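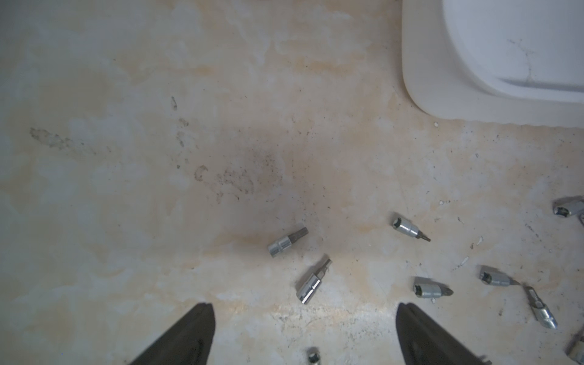 Socket bits, open jaws, a white container. Wrist view at the Gestwood hall.

The rulebook at Detgate runs to 120 pages. The safety lead there would bin most of it.

"People stop reading at page four," she says. "So what's the rule they'll remember? Hands out before the arm is live. Every time. Even if you're only nudging one bit."

She has spent the spring writing a shorter version for Gestwood, the picking site. Small shiny parts mostly. Awkward things, they roll.

And if a part rolls off where the arm can't get it?

"Leave it. Press stop, wait for the light, then go in. I've seen grown adults reach past a gripper for something worth pennies."

Speed is the other row. The site wanted 305 millimetres a second near people. She gave them 100. "They moaned for a week. Then they moved the benches back and got there speed up again, with a proper fence. Fine by me."

What about dirt? Grit and flakes, she says, get a line of their own in the new rules. Sweep at the start of the shift, sweep at the end, write it down. "A camera that low sees every speck. If a pick fails I want to know it wasn't the muck."

Grip force gets checked every 1000 picks. Fingertips looked at by eye, same time. Chipped ones go in the bin, not back in the drawer, which aparently was a habit.

The new version is 12 sides, big print. Trokotitz, who supply the arms, have asked for a copy. Rathore want one too, but with their logo on.

"They can have it," she says. "As long as they don't add pages."

Trial starts in July, night shift first.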